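Grekitdale Winter Shell, two seasons in

I bought the Grekitdale shell for guided ski tours out of Craddock, where the groomed trail ends and the next 300 feet of climbing are usually windblown. It replaced a heavier jacket that soaked through at the shoulders under pack straps.

The fabric is stiff when new and loosens after a few washes. Seams have held. The main zipper runs both ways and can be worked with gloves on, though the lower pull ices up below zero. Pit vents are long enough to matter on a climb.
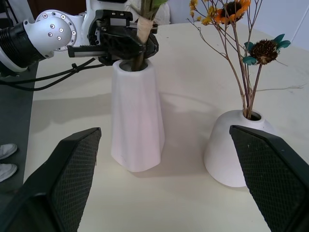

Page last updated: October

Fit is long in the back and narrow at the hip. Dirk Coppens, my usual partner, wears the same size and had to leave the bottom snap open over a fleece. The hood fits over a helmet but limits side vision — a real drawback at trail crossings shared with snowmobiles.

Water resistance dropped in the second winter. Washing and a low tumble dry brought most of it back. The cuff tabs did not recover, and one no longer grips.

Worth buying for dry, cold touring. For wet coastal snow I would look at something heavier.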